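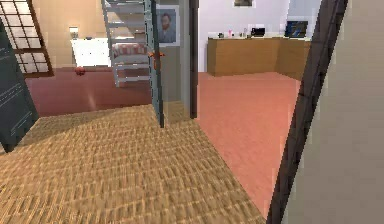 Lecture 6: Household chores as a benchmark

Module convenor: Nabila Farouk. Labs: Ghizlane Berrada, room 101.

6.1 Where we left off

Last week dealt with shop-floor tasks: machine tending, bin picking, palletising. In those settings the engineer can alter the workplace to suit the machine. Parts arrive in a fixture, the lighting is fixed and people are kept out by a guard. This week the workplace belongs to someone else and cannot be altered much. The question is how far present methods still hold.

6.2 What counts as a chore

For this module a chore is a task stated as an end condition on a room, with no list of motions. "Put the ladder away" is a chore. "Close gripper at pose P" is a step. A system is credited only if the end condition is met and no other object has been moved, marked or broken. Many published results drop the second clause, so read the scoring section of a paper before the results table.

6.3 Worked case: tidying across two rooms

The simulated flat used in the labs has a bedroom side and a kitchen side, joined by an opening. The instruction is: clear the ladder from the rug, pick up the small red object from the bedroom floor, leave the kitchen counter as found.

Perception. The ladder is mostly gaps. Depth returns pass between the rungs and land on the bedding or the wall behind, and a naive segmentation merges the three. The glossy floor adds a second fault, as a bright reflection can be taken for an edge or an object. The red object is small and round; whether it is a ball or a piece of fruit cannot be settled at this range, and the answer changes both the grasp force and the place it should go. The framed portrait should not be passed to the person detector without a depth check. Several groups lost marks on this last year.

Planning. A ladder that leans is held up by contacts, and these have to be known before it is touched. Once lifted it is long compared with the width of the opening, so the planner must treat robot and load as one body. Planning for the arm alone gives paths that look valid and are not.

Control. The foot of the ladder is on a woven rug. Friction there is uncertain and the rug may travel with the foot. The lab simulator models the rug as a rigid sheet — a known weakness, to be stated in your report.

6.4 Reading success rates

In the November lab runs the Vallov planner was given 444 trials of the full instruction. It met the end condition in 27. Scored step by step, the same runs look far better, as most steps succeed most of the time. The errors multiply along the chain, and there is no person present to reset the room between steps. The Mustetti controller was tested on the ladder alone and should not be compared directly.

6.5 Can it be done yet?

Single chores in a known room, with rigid objects and time to spare: yes, within limits. Chains of chores in an unseen home: not at a rate a householder would accept. On the shop floor the answer depends mainly on how much fixturing is allowed.

6.6 Before the lab

Read the Tulteck notes on contact estimation, sections 2 and 3. Write an end condition for the counter clause in 6.3 that a program could check. Bring it on paper.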